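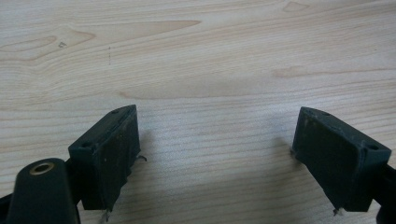 Most arguments about whether machines can do chores go wrong at the level of the unit. People ask whether a robot can clean a kitchen, or tidy a workshop at the end of a shift, and the answer comes back as a video. The video shows a kitchen being cleaned. It does not show the rate, the recovery from errors, or the state of the kitchen the day before filming. I would like to argue for a smaller unit, which is the single grasp, and for a duller question, which is how often it has to be done over.

My own position, stated at the start so that readers can discount it: machines can do some chores now, in the sense that a new apprentice can do some chores on the first morning. They cannot be left with them. The gap between those two conditions is where nearly all of the cost sits, and I do not expect it to close on the schedule that the vendors give.

Consider wiping a table. As a motion it is trivial. The surface is flat, the tool is soft, and the path can be a set of parallel strokes. A machine with modest accuracy can cover the whole area and do it again without getting bored. The chore, however, includes everything that has to happen before the first stroke. Mail has to be moved and kept in order. A glass has to be picked up from a position nobody chose with a gripper in mind. A crumb and a small screw are nearly the same size, and one of them should be thrown away. The stroke is the part that was automated decades ago in the form of floor machines and conveyor scrapers. The sorting is the part that people mean when they say they hate cleaning up.

Two-finger grippers do better at this than their critics allow. Two flat pads that close on each other will hold a mug by its wall, a folded cloth, a box of fasteners or a wrench. A hand with five fingers is a fine thing, but it multiplies the number of parts that need calibration, and much of what lies on a counter or a bench can be taken between two parallel faces. Hiu-tung Liao, who ran the bench trials at Plister and with whom I have disagreed on most other points, persuaded me of this one. Her list of 35 objects from an ordinary apartment had only seven that her two-finger tool could not lift at all. I had expected the reverse.

Lifting is a low bar, though. Of the objects that could be lifted, a fair share could be lifted in only one orientation, and a plate lying flat on a table is the usual case. A person slides the plate to the edge, lets it overhang, and takes it from below. This is a small plan with three steps, and each step relies on friction that is known only by feel. A machine can be given that plan. It can also learn it from recordings of people doing it with a tool like its own in their hands. What it does poorly is notice that the plan has stopped working, for instance when the plate has a wet base and does not slide so much as stick and jump.

Friction deserves more attention than it gets. Public discussion is nearly all about perception and, lately, about learning, as if contact were a solved problem handed over from mechanical engineering. It is not solved. Finger pads are consumables. They collect dust, they pick up fibers from cloth, their faces get scuffed, and the holding force that was adequate in the first week is not adequate later on. Kwan-ho Kwan kept a log for the packing cell at Kong in which he recorded 810 dropped parts over one quarter, and the entry he underlined was that the drop rate fell each time the pads were cleaned, with no change to the software. No one had budgeted for cleaning the pads. In a factory this is a line in a maintenance sheet. In a house it is a new chore, assigned to the person who bought the machine in order to have fewer of them.

The shop floor is the easier of the two settings, and it is worth being exact about why. A shop can change itself to suit the machine. Trays can be given fixed positions, parts can be presented one way up, and lighting can be held constant through the day. When the Atik line put robots on its kitting station, most of the engineering hours went into the trays. I do not regard this as cheating. It is how dishwashers came to work: the machine does not wash dishes the way a person does, it requires that dishes be placed in a rack, and households accepted the rack. The rack still has to be loaded by hand, and loading is still the chore.

Whether households will accept further racks is a question of taste more than engineering. Tzu-hsuan Lui has argued that they will, and that furniture and crockery will drift toward shapes that grippers like, as clothing drifted toward fabrics that washing machines tolerate. I find this plausible over a long period and useless as a forecast for a product. People keep a table for 35 years. They will not replace it to help an arm find its edge.

The strongest objection to my view comes from Stellan Wikström, who holds that I am measuring the wrong thing. A slow machine with a high error rate may still be worth having, he says, if it works while the house is empty and its errors are cheap. Picking up socks is such a task. A missed sock costs nothing, and a second attempt costs a few seconds of no one's time. I accept this entirely. It describes a narrow band of chores – soft objects, low stakes, no deadline – and I would buy a machine that did those and claimed nothing more. The Stisodska prototype was close to that description before its makers added glassware to the brochure.

My request to developers is therefore modest. Publish the number of attempts per completed task, with the task defined before the trial. State how many times a person stepped in, and how long the machine ran between cleanings of its fingers. Report the failures by type, with drops kept separate from missed grasps, as they have different causes and different remedies. I would sooner read one page of that than watch another kitchen.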